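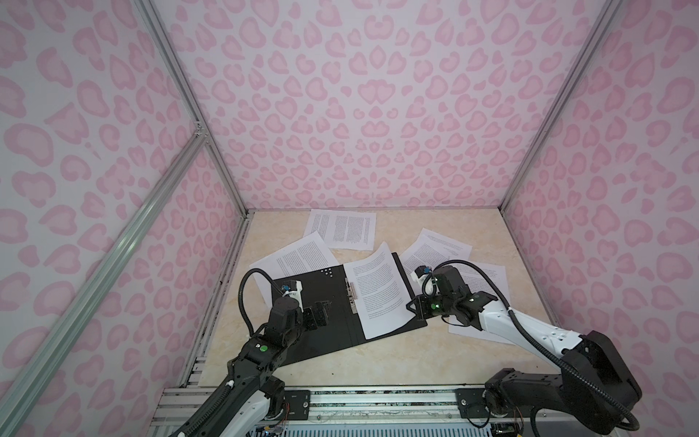
Keisha Pruitt wrote in to tell me I was being willfully blind, that anyone with two eyes could see Ishbel Pringle and Emmett Halvorsen were over, and that the Vasham finale was going to be "a hostage video with better lighting." That's a good line. I still don't buy it.

Let me go through what we have, because I spent most of a rainy afternoon reading this stuff and I'd like something to show for it.

First, the unfollow. A fan account with 4000 followers posted a screenshot saying Pringle no longer follows Halvorsen. By dinner it was on every entertainment site I read, and a few I don't. None of them said when she stopped. Someone in the replies pointed out that Pringle follows 60 accounts total and that most of them are bakeries. Did she ever follow him? I looked for an older screenshot showing she did and couldn't find one. Maybe it exists. If you have it, send it and I'll put it up.

Second, the "insider." The insider has told one site that the two of them "can barely be in a room together" and told another that they're "like siblings who need a break." Those are different stories. The first one sounds like a lawsuit and the second one sounds like my family in August. Both pieces ran with the same photo, the one from the Chaiyaporn premiere where she's looking left and he's looking right. There were photographers on both sides of that carpet. People look at photographers.

Third, the separate press tour, which I'll admit made me stop for a minute. He did the morning shows, she did the podcasts, and they didn't do a single sit-down together for season 2. Last time around they did everything as a pair, down to that awful cooking segment with the collapsed soufflé. So something changed. But he was shooting Coltness for half the spring, and she has said in interviews that she hates getting up at 4 a.m. to be cheerful on television. I believe her. I've seen the soufflé clip.

What bugs me is the timing. The rumors showed up the same week the network announced Vasham was ending, and the show has been slipping since the writers sent everyone to the lighthouse. A feud is a much more exciting reason to cancel something than "people quit watching after the lighthouse." I can't prove anybody planted it. I just notice who gets free headlines, and it isn't the bakeries.

Keisha's other point was that Obadia Uri— sorry, Obadia Urio, I always drop the o — skipped the wrap party, and he's supposed to be on Team Pringle. The only source for that is a comment under a recap, number 1646 in a thread that by then was largely arguing about wigs. I read it twice. It says he "probably" wasn't there.

Could they hate each other? Sure. Plenty of coworkers do, and they still show up and hit their marks. If either of them says so out loud, I'll write it up and Keisha can have the first comment. Until then I'm watching the finale for the plot, what's left of it.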